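ベルトを通したまま衣類を手放すことについて

一般財団法人トラヴディア衣料循環室

当財団に寄せられるズボンのうち、ベルトが腰に通ったままのものは少なくない。昨年度に受け入れたデニム類は3,287着であり、その17パーセントにベルトが残されていた。脱いだときの姿のまま畳まれ、袋に収められ、届けられたものと思われる。

本稿では、衣類を手放す際、また長くしまう際には、ベルトを必ず抜いておくべきであるとの立場から、若干の意見を述べたい。些末な作法の問題と受け取られるかもしれないが、当室ではこれを衣類の扱い全般に関わる事柄と考えている。

ジーンズは丈夫な衣類である。膝が白く抜け、腿の色が褪せてもなお、生地そのものは着用に耐えることが多い。むしろそうした色落ちを好んで求める方もおられ、受入れの段階で膝の褪色を減点の対象とすることはない。小さな染みについても同様で、仕分けの基準表では位置と大きさを記すにとどめている。
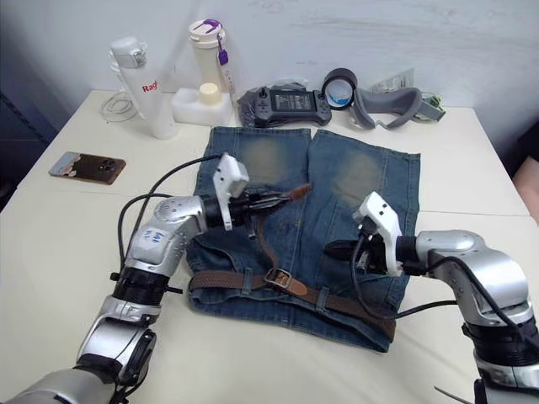
問題は腰まわりにある。ベルトを締めたまま、あるいは通したまま畳まれたデニムは、金具の当たる箇所に癖がつく。バックルの角が生地に食い込み、長く重ねておけば、その輪郭が跡となって残る。革の染料が淡い色のデニムに移った例も、当室の記録には複数ある。ベルトの側も無事ではない。きつく折り曲げられた革は表面にひびを生じ、編みのベルトは通し穴の役を果たす編み目が一方向に引かれて、元の幅に戻らなくなる。

もとよりベルトとズボンは、寿命の異なる二つの品である。ベルトは数本のズボンを渡り歩くものであり、洗い方も違えば、傷み方も違う。これを一着の付属品とみなして一緒に手放すことは、まだ使える一方を、先に傷んだ他方の道連れにするに等しい。コーキッツ地区の窓口を担当するモレニケ・チュクウは、昨年の内部報告において「持ち主が惜しんで探しているはずの革ベルトが、丈の合わないズボンとともに届く」と記した。返却の申し出があっても、受付時に品目を分けていなければ、該当の一本を見つけ出すことは難しい。

ベルトを抜く作業は、考えられているよりも手数を要する。まず尾錠から先端を引き戻し、次にベルト通しを一つずつくぐらせていく。革の先端が厚いもの、縁に縫い目の立ったものは、通しの裏で引っかかる。ここで力任せに引けば、通しの付け根の糸が切れる。ベルト通しの端はわずかな幅の縫い止めで支えられているにすぎず、古いデニムでは、折り返しの角から白い糸がほつれ出ていることも珍しくない。片手で通しの根元を押さえ、もう片方の手で少しずつ送るのが、遅いようでいて確かな方法である。

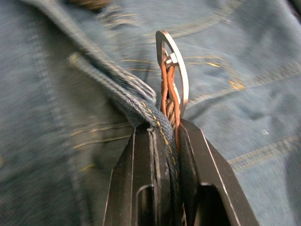 こうした手間を、受け入れる側が引き受ければよいという意見がある。事実、アデレケ倉庫の運営を預かるグイド・ファリーナは、寄贈者に求める条件を増やせば寄贈そのものが減ると主張し、ベルト付きでの受入れを続けるよう繰り返し求めてきた。その懸念には相応の理がある。衣類を手放そうという気持ちは移ろいやすく、玄関先に置かれた袋が、一つの注意書きのためにそのまま押し入れへ戻ることもあるだろう。当室としても、ベルトが付いていることを理由に受取りを断るべきだとは考えない。

しかし、断らないことと、望ましい扱いを示さないこととは別である。案内文に一行、「ベルトは抜いて別にお入れください」と添えるだけでも、袋を閉じる前に手を止める方は増えるはずである。ポケットの中身を確かめるようお願いする文は、すでに多くの案内に載っている。ベルトに関する一行がこれに並んだところで、負担が著しく重くなるとは考えにくい。

家庭での収納についても付言しておきたい。季節の入替えにあたる10月、厚手のズボンを出す前に、しまってあったものの腰まわりを一度見ていただきたい。ベルトが通っていれば抜き、革のものは緩く巻くか、尾錠を上にして吊るす。編みのものは吊るすと伸びるため、平らに置くほうがよい。ズボンは前を閉じ、後ろのポケットが表に出るように二つに折る。縫い目の糸が切れていないか、ベルト通しが浮いていないかは、このとき自然に目に入る。 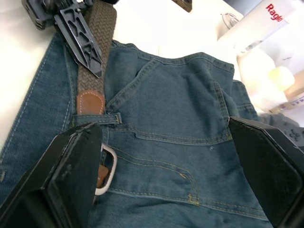

デニムの腰まわりと編みベルト。先端の革には淡い色の縫い目が回る。

修繕の観点からも、腰の状態を早く知ることには意味がある。ベルト通しの浮きは、付け根の糸が緩んだ段階であれば数針で直る。これを放置して布ごと裂けてしまえば、当て布を要し、仕上がりにも差が出る。ベルトが通ったままの状態では、通しの裏側も、その下の帯布も見えない。抜いて初めて傷みに気づく例を、当室の修繕担当は日常的に扱っている。

衣類の再利用をめぐる議論は、とかく回収量や輸送の費用に向かいがちである。それらの重要性を否定するものではないが、一着の服が次の人に渡るときの状態は、その前の数分の扱いに大きく左右される。当室は次年度の案内文の改訂にあたり、ベルトの取外しに関する記載を加えるよう財団事務局に提案する予定である。併せて、抜き取られたベルトを単独の品目として登録し、長さと材質を記した札を付けて譲渡する仕組みについても、検討を求めることとしたい。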